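Suchbegriff eingeben Suchen

Roboter-Wettbewerb in Flumeck: Viel Simulation, wenig Werkbank

Flumeck. Der Schülerwettbewerb um den Zunulex-Pokal ist am Dienstag, dem 1. Oktober, in der Mehrzweckhalle zu Ende gegangen. 209 Jugendliche hatten sich angemeldet, so viele wie nie zuvor. Gewonnen hat die Technik-AG der Chevalier-Schule, Platz zwei ging an den Robotikclub Clinton. Einen Roboter bekamen die meisten Teilnehmer dabei nur auf dem Bildschirm zu sehen.

Im Juli hatten die Veranstalter die Regeln geändert. Bis zum vergangenen Jahr bauten die Gruppen ihre Greifarme selbst und traten damit an Tischen gegeneinander an. Jetzt schreiben sie Programme, die in einer simulierten Umgebung laufen. Jede Gruppe hat 400 Versuche, ein Rechner wertet sie aus, und am Ende steht eine Tabelle an der Wand. Die Ausschreibung begründet das mit den Kosten: Ein Bausatz habe zuletzt 400 Euro verschlungen, und kleinere Schulen seien deshalb weggeblieben. Das ist ein Argument. Es erklärt allerdings noch nicht, weshalb die Veranstaltung weiterhin mit dem Satz wirbt, hier lerne man »Robotik zum Anfassen«.

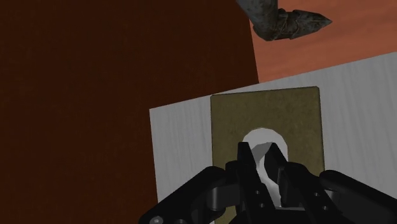

Ob sich mit dem Programmieren am Bildschirm auch der Umgang mit Maschinen lernen lässt, blieb am Dienstag offen. Die Gruppen mussten einen Zweifingergreifer so steuern, dass er unterschiedliche Gegenstände anfährt, fasst und an anderer Stelle wieder absetzt. Das sieht auf den ersten Blick anspruchsvoll aus, und in Teilen ist es das auch. Schon bei dem olivbraunen Block mit der weißen, rundlichen Form in der Mitte muss ein Programm entscheiden, wo die beiden Backen überhaupt hingehören, und die Oberflächen ringsum, mal dunkelbraun, mal orange, mal hellgrau gemasert, machen es der Bilderkennung vermutlich nicht leichter. Trotzdem fehlt einiges von dem, woran Gruppen in früheren Jahren verzweifelt sind: ein Kabel, das sich löst, ein Motor, der nach dem dritten Durchgang zu warm wird, ein Tisch, der wackelt.

Die Jury sieht darin keinen Mangel. In ihrer Erklärung zur Preisverleihung ist von »vergleichbaren Bedingungen für alle« die Rede. Auch das stimmt nur halb. Die Schulen brachten ihre eigenen Rechner mit, und zwischen den Geräten lagen sichtbar mehrere Jahre. Eine Gruppe verlor am Vormittag fast eine Stunde, bis das Programm überhaupt startete. Eine Zeitgutschrift gab es dafür nicht, das Reglement sieht keine vor.

Die Siegergruppe der Chevalier-Schule hatte sich nach eigenen Angaben seit den Sommerferien zweimal pro Woche getroffen. Ihr Programm fährt jeden Gegenstand zunächst langsam an, prüft die Lage noch einmal und schließt den Greifer erst dann. Das kostet Zeit, brachte in der Wertung aber mehr Punkte als die schnelleren Lösungen der Konkurrenz. Der Robotikclub Clinton setzte auf Tempo und lag bis zum Mittag vorn. In der Schlussrunde wurden die Gegenstände nach dem Zufallsprinzip verteilt – und der Vorsprung war weg.

Für das kommende Jahr kündigen die Veranstalter eine »Brücke in die Praxis« an: Die 2 besten Programme sollen dann auf einem echten Arm laufen. Wer den Arm bezahlt, wo er stehen wird und wer haftet, wenn er gegen die Tischkante fährt, stand am Dienstag noch nicht fest. Eine ähnliche Ankündigung hatte es schon bei der Vorstellung der neuen Regeln im Juli gegeben, damals noch für diesen Herbst. Auf Nachfrage hieß es, die Abstimmung mit den Schulen habe länger gedauert als geplant.

Der Pokal steht bis zu den Weihnachtsferien im Foyer der Chevalier-Schule. Anmeldungen für die nächste Runde nehmen die Schulsekretariate ab Januar entgegen.

Kommentare (4)

lötkolben77
Meine Tochter war letztes Jahr mit dem selbst gebauten Arm dabei und hat heute noch Schrammen am Schreibtisch davon. Dieses Jahr hat sie nach zwei Treffen aufgehört, »ist ja wie Informatik«. Schade drum.

Waldrand
Der Artikel ist mir zu miesepetrig. Unsere Schule konnte zum ersten Mal überhaupt mitmachen, eben weil kein Bausatz gekauft werden musste. Die Kinder hatten einen Riesenspaß!

m_aus_f
@Waldrand Freut mich für die Kinder, aber dann soll man es bitte Programmierwettbewerb nennen. »Zum Anfassen« war da außer der Tastatur nichts.

Waldrand
@m_aus_f Beim Namen gebe ich Ihnen recht. Weiß jemand, ob man die Programme der Sieger irgendwo herunterladen kann? In der Halle hieß es, die kommen ins Netz, gefunden habe ich bisher nichts.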